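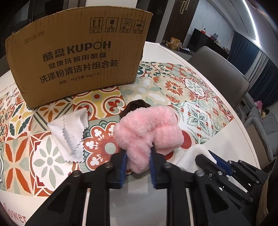
*Pink long-pile plush on the round white table, cleaning cloth to the left.*

# Zeleke flat dryer, 30 inch

Back in stock. Mesh drying tower for sweaters, plush, bath mats, doll clothes, wool hats, anything that goes out of shape on a line. Four tiers, 30 inches across, hangs from one hook or stands on the optional base. Folds flat.

Sold by Hemar, shipped from our own shelf. Page updated Nov 11, 2020 — new mesh, new hook, same frame. If you bought the older one the spare parts still fit, see the parts section further down.

## Quick specs

- Tiers: 4
- Width: 30 in.
- Gap between tiers: 6 in.
- Load: 6 lb per tier, spread out. Less if it's all in one lump in the middle
- Mesh: polyester, black or light gray
- Rings: coated spring steel
- Hook: stainless, swivels, fits a standard shower rod
- Folded: flat disc, goes in the zip bag
- Zip bag: included
- Base: not included, see below

## What it's for

Knits mostly. A wet sweater on a hanger gets shoulders like a coat rack, and a wet sweater over a rail gets a crease that stays till the next wash. Lay it flat with air under it and neither happens.

Second biggest use, going by the mail we get, is plush and fleece. Stuffed animals, slippers, those long shaggy cushion covers. Long pile hates the dryer. The tips of the fibers melt a little and curl and after that it never feels the same. Air dry, brush, done.

Also herbs. We don't make any claims for food but people do it. Get a separate tower if you're going to, lavender in your sweaters is nice and oregano isn't.

Not for: shoes with hard soles, wet towels in a stack, cats. (The cat will get in the bottom tier. Zip the side if yours has the zip.)

## Setting up

1. Unzip the bag, hold the disc away from your face, take off the elastic. It springs open fast.
2. Hang by the top loop. Let it drop on it's own weight.
3. Shake each tier level. The cords have a sliding bead, push it up to raise that side.
4. Load from the bottom up. Heaviest at the bottom.

That's all there is. No tools.

Folding it back is the part everybody writes to us about. Push all the rings together into one stack first. Then twist the stack into a figure eight and let the two loops fall onto each other. Elastic back on before you let go. Slow the first few times, then easy. Elfriede Wiegand in our packing room can do it with gloves on.

## Drying long-pile plush

We get asked a lot so putting it here in full.

Press the water out, don't wring. Roll the piece in a dry towel and lean on it. Do it again with a second towel if the first one comes out soaked. Then shake it hard, a few good snaps, outside if you can. Wakes the pile up.

Lay it on the mesh with the pile facing up. Spread it. Bunched spots dry last and go sour in the fold, so if there's a thick bit or a leg or an ear, turn it so air gets underneath. Turn the whole thing over when the top feels dry to the back of your hand.

Brush when it's nearly dry, not soaking. A soft pet slicker brush is fine, short strokes, start at the tips and work down to the backing. Wide-tooth comb for very long pile. If it pulls, stop and hold the base of the fibers with your other hand.

Dark and light plush go on separate tiers, dark at the bottom. Drips only go one way. Brown and red are the worst for bleeding, especially on the first wash, and pale pink picks up everything.

Stuffed toys take a long time. Outside feels dry days before the middle does. Squeeze the thickest part and smell it. If it smells like a basement it's not done.

## Drying knits

Turn inside out. Button the buttons. Lay it down and pat it to the size you want before you walk away, because that is the size you're getting. Sleeves bent in at the elbow, not dangling over the ring. Ribbing pushed together.

Big cardigans — one to a tier and skip the tier above, more air.

## Where to hang it

Over a bath is the easy answer. Under a covered porch is better. Direct sun is OK for white cotton and bad for nearly everything else, we had a display tower in the front window in July and the red hat on it went orange down one side.

Keep it away from heaters. The mesh can sag if it gets too hot and the ring coating goes tacky.

A small fan on low pointed across the tiers, not up through them, cuts the time a lot. A dehumidifier does more than the fan if you live somewhere damp.

## Cleaning the mesh

Lint builds up in the corners by the cords. Wipe with a damp cloth, plain dish soap, rinse, hang it open till dry. Thin woven cloths with a pinked edge work well, they don't shed. Terry leaves more fluff than it takes off.

No bleach on the black mesh. Goes brown.

Don't machine wash. Two or three people a year try it and the rings come out shaped like potato chips.

## Options and parts

| Item | Price | Notes |
|---|---|---|
| Standing base | $30 | Three legs, folds. Fits old and new towers |
| Side zips | $19 | Sewn in by us, order with the tower |
| Spare mesh tier | $6 | Black or gray, snaps on |
| Hook | $4 | Stainless, swivel |
| Cord and bead set | $4 | One full set |
| Zip bag | $6 | For older towers that came with the drawstring |

Side zips can't be added later. The sides have to be sewn before the rings go in. Sorry.

Gray mesh is easier to see lint on. Black hides it. Up to you.

## Compared with the Wandero

We stock both. The Wandero rack is a rigid one, folding legs, stands over a tub. Stronger, holds a wet bath mat no trouble. But it's single level and takes up the floor. If you dry one heavy thing at a time get the Wandero. Several light things, or a small apartment, get this.

The Grudasard clip-on shelf is discontinued. We have a few left without boxes, ask.

## From buyers

"Use it for my mother's hand knits, hung in the laundry room all winter. One bead slipped, Hemar mailed me the set same week." — Delwyn Hinds

"Good for stuffed animals. My daughter's rabbit took ages to dry in the ears but kept its shape. Folding it up again is a pain till you get it." — Robel Lemma

"Wish it came with the base. Otherwise fine." — Gemechu Kassa

## Questions

**Will it hold a down pillow?** Yes, one per tier, bottom two tiers. Flip and fluff often.

**Does the mesh leave marks?** On fine silk it can, faint grid. Put a pillowcase under it.

**Can I hang two towers together?** No. Hook isn't rated for it.

**Outside in wind?** Tie the bottom ring to something or it goes round and round and your socks leave.

**Does it smell new?** A bit. Open it up overnight befor first use.

## Shipping and returns

Goes out flat in a square carton. 30 days to send it back, any reason, as long as it's clean and the elastic is with it. Mesh tears in the first year we replace the tier. Rings we replace whenever.

You don't need to fold it to return it — put it in a big bag and we'll deal with it.

Questions about parts for older towers go to Tekle Wolde at the Hemar order desk. Tell him the mesh color and whether your beads are round or flat. Round is the old kind.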